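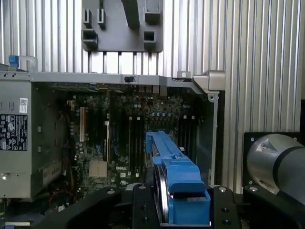

Home | Essays | Bench Notes | Archive | Contact

Every gripper vendor I have dealt with wants to talk about cycle counts. The Bolow people quoted me 300 clean picks in a row. The Tandus people had 361, and a chart. I asked both what the part was, and in both cases it was a block.

I don't pick blocks. I want a drive carrier put back into an old desktop tower, between a power supply and a board full of things that snap. The carrier has to go in at an angle, past cables that never lie the same way twice. A gripper that holds a cube beautifully can be hopeless at this, and the spec sheet won't warn you. Grip force is on the sheet. How much room the fingers need on either side of the part usually isn't, and that is the number I lose sleep over.

Montserrat Cifuentes, who shares the bench with me, thinks I am unfair. Her view is that simple fixtures exist for a reason: a flat board with a square pocket tells you whether the arm goes where you send it, and until you know that, the computer case is just an expensive way to be confused.

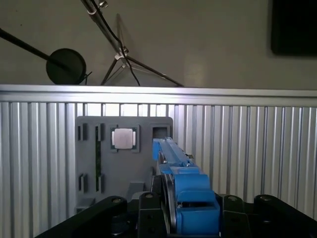 She's right up to a point. I run the board tests too. My complaint is with people who stop there and publish. We gave the Stosach controller 40 tries on the board and it looked wonderful. Then we gave it 15 on the tower and I stopped wanting to buy it. Same arm, same fingers, same afternoon.

Candela Cantero says the answer is a better wrist camera, and she may be the only one here who has read the whole Liu manual. I doubt it. A camera that close sees mostly fingers once the part is in hand, and more pixels of finger won't help me. I would sooner spend the money on thinner fingertips – dull, cheap, and missing from every brochure on my desk.

So if you are shopping, take your own worst part to the demo. Ask them to insert it, then ask them to move the case a little and do it again. I have tried this with two vendors so far. One of them asked for the part to be mailed ahead, and I said no.

Last updated: January 2022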